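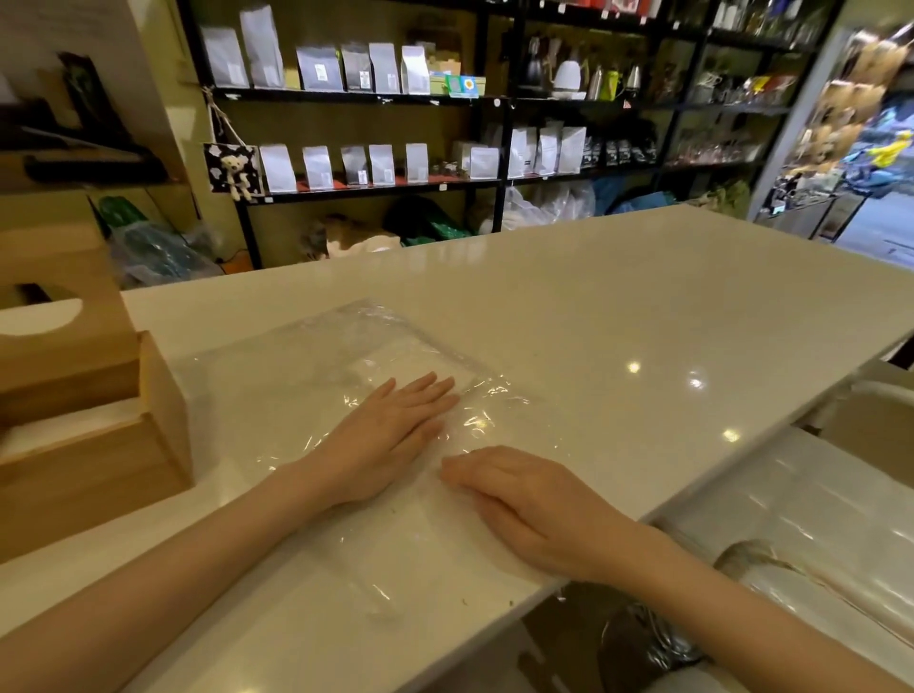

Figure 1. Flattening the film on the counter before wrapping.

Wrapping and keeping food behind a café counter
Student project report, Food Service and Hospitality, second year
Teresa Czarnecka
4/8/24

1. Background

My placement was at Fladach, a small café that sells coffee to drink in and bags of coffee to take home. Cakes and sandwiches come in each morning from a bakery called Pietrzak. What isn't sold by closing time is wrapped, and most of it goes out again the next day at a lower price.

The staff use a lot of cling film for this. A new roll was being started more often than the manager liked, and a fair amount of film went in the bin without ever touching food. She asked me to look at how the wrapping was done and whether it could be done with less. That became the subject of this project.

2. What I wanted to find out

How much film is used on one wrapped item, how much is thrown away unused, and whether a change in method makes a difference. I also wanted to know if the wrapped food kept as well with the new method. I did not look at the price of different brands of film. That was part of my first plan but the supplier, Drullimska, only had one catering roll in stock at the time.

3. The work area

Wrapping is done on the white counter. It has a smooth, shiny surface and a raised rim at the back. The film dispenser with the big roll is kept at the right-hand side, lower than the counter top, so the film is pulled up and across to the left. A light wooden box stands at the left end. Behind the counter is a black metal shelving unit with the bags of coffee on it, each with its label facing out, and a few small boxes and jars in between.

The useful part of the counter is therefore the middle. If a sheet is pulled too long it runs into the wooden box and folds back on itself. I saw this happen on my first evening and did it myself several times after that.

4. Method

I recorded wrapping on four evenings with the staff working in their usual way, and then on four evenings using the new method. Altogether I recorded 133 wrapped items. For each one I measured the film before it went round the food, using a tape stuck along the front of the counter for the test evenings. Sheets which were thrown away were put in a separate bag and measured at the end of the shift.

The new method was as follows.

Wipe the counter and dry it with a paper towel. Pull the film to the mark on the tape and cut it. Lay it down and press it flat with both hands, working from the middle outwards. Put the food in the centre, fold the long sides over first and then the ends. Write the day on a label and put it on top.

The mark was set at 700 mm, which was enough for the largest sandwich and for a quarter of the tray cake. Smaller items such as scones were wrapped in half a sheet.

5. Results

In the usual way of working, sheets were pulled by eye and the length varied a great deal. The longest was more than twice the length of the shortest for the same kind of sandwich. Most of the wasted sheets were ones that had stuck to themselves when they were lifted off the roll, and these were screwed up and thrown away without anyone trying to open them out.

With the tape, the lengths were much closer together. There were still wasted sheets but fewer. Pressing the film down by hand did not take out all the creases, and I don't think it needs to. A sheet with small wrinkles still wrapped properly. Large folds were the problem, as the film could not be pulled tight over them.

Crumbs were the other difficulty. They get under the film or stick to it and then end up on the outside of the parcel, which looks untidy in the display. Wiping the counter once at the start was not enough. By the third or fourth item there were crumbs again.

On time, the new method was slower on the first evening and no different by the last. One shift's wrapping was finished in 90 minutes, including cleaning down, and this was a normal time for that shift.

I unwrapped a few items from each group the next morning. I could not tell them apart by look or feel. This was only my own judgement and a proper test would need more people.

6. Problems with the project

The number of items left over was different every day, so the two groups are not the same size. Staff also knew what I was measuring and may have been more careful than usual. The tape came loose twice when the counter was cleaned.

7. Recommendations

Put a permanent mark on the front edge of the counter at 700 mm. Wipe the counter after every few items as well as at the start. Move the wooden box to another place while wrapping is going on. Try lidded tubs for the scones, using the ones from Jesosska that the café already has in the store cupboard.

The manager has agreed to the mark and the wiping. The tubs will be tried in September, when the new display fridge is in.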